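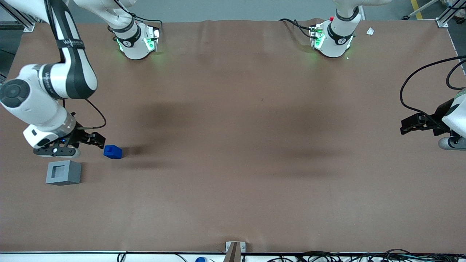
**Ticket 114 – Lot « insertion bloc/boîte », taux de réussite annoncé non reproductible**

Ouvert par : Kylie Treloar
Projet : Fleldale
Poste : Briremport, cellule à deux bras
Priorité : moyenne (haute selon moi)
État : en attente

**Problème**

Le lot livré mardi contient 300 épisodes téléopérés, tous étiquetés « succès ». Je n'y crois pas. J'en ai relu 14 au hasard et dans 2 d'entre eux le bloc reste en travers de l'ouverture quand l'opérateur relâche. L'étiquette dit quand même « succès ».

La politique entraînée sur ce lot fait ce qu'on pouvait craindre : elle approche proprement, s'arrête devant la boîte, ouvre la pince et considère l'affaire réglée.

**Ce qui a été vérifié**

- Horodatage des caméras : correct, pas de dérive entre la vue fixe et la vue poignet.
- Calibration des bras : refaite le matin même, résidus normaux.
- Script d'étiquetage : il pose « succès » dès que la pince s'ouvre à proximité de la boîte. Personne chez Sketetti n'a pu me dire qui avait choisi ce critère.
- Relecture manuelle : prévue au protocole, aucune trace dans le journal.

**Réponse de Sketetti (copiée du fil)**

> Le critère d'ouverture de pince est suffisant dans la grande majorité des cas. Nous recommandons d'augmenter le volume de données avant de remettre en cause l'étiquetage.

Je veux bien qu'on m'explique comment davantage d'épisodes mal étiquetés corrigeraient des épisodes mal étiquetés. La « grande majorité » n'est chiffrée nulle part.

**Analyse**

Le fond du problème, à mon avis, est qu'on a voulu tout décider avec l'état de la pince. La vue poignet est pourtant enregistrée à chaque épisode et personne ne s'en sert pour l'étiquette. Quand le bloc bleu vif est tenu entre les deux doigts noirs, devant la fente de la boîte bleu clair, son sommet recouvre le bas de l'ouverture et on distingue encore la bande sombre au-dessus.
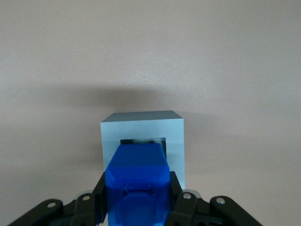
Un critère visuel devrait donc être testé avant toute nouvelle campagne. Je ne promets rien : le bloc masque une bonne partie de la fente, dont il ne reste de bien lisible que le haut et un mince bord clair à droite, et je ne suis pas sûre qu'un classifieur distingue « aligné » de « engagé » sur cette seule vue. Il faudra sans doute attendre le retrait de la pince et comparer avec la caméra fixe.

L'outil d'annotation Türkmen a été proposé en réunion comme solution. Sa démo tournait sur des gobelets. J'attends de le voir sur nos épisodes.

**Actions**

- [x] Geler le lot, ne plus l'utiliser pour l'entraînement
- [x] Désactiver l'étiquette automatique à l'ouverture de pince
- [ ] Relire les 300 épisodes à la main, deux relecteurs, désaccords conservés
- [ ] Ajouter deux secondes d'enregistrement après le retrait du bras
- [ ] Essai Türkmen sur un échantillon déjà relu, sans lui donner nos étiquettes

**Mise à jour, 16 h 40**

Sketetti demande la clôture du ticket, « le script ayant été désactivé ». Refusé. Les étiquettes du lot n'ont pas changé. Je laisse ouvert jusqu'à la fin de la relecture.

K. Treloar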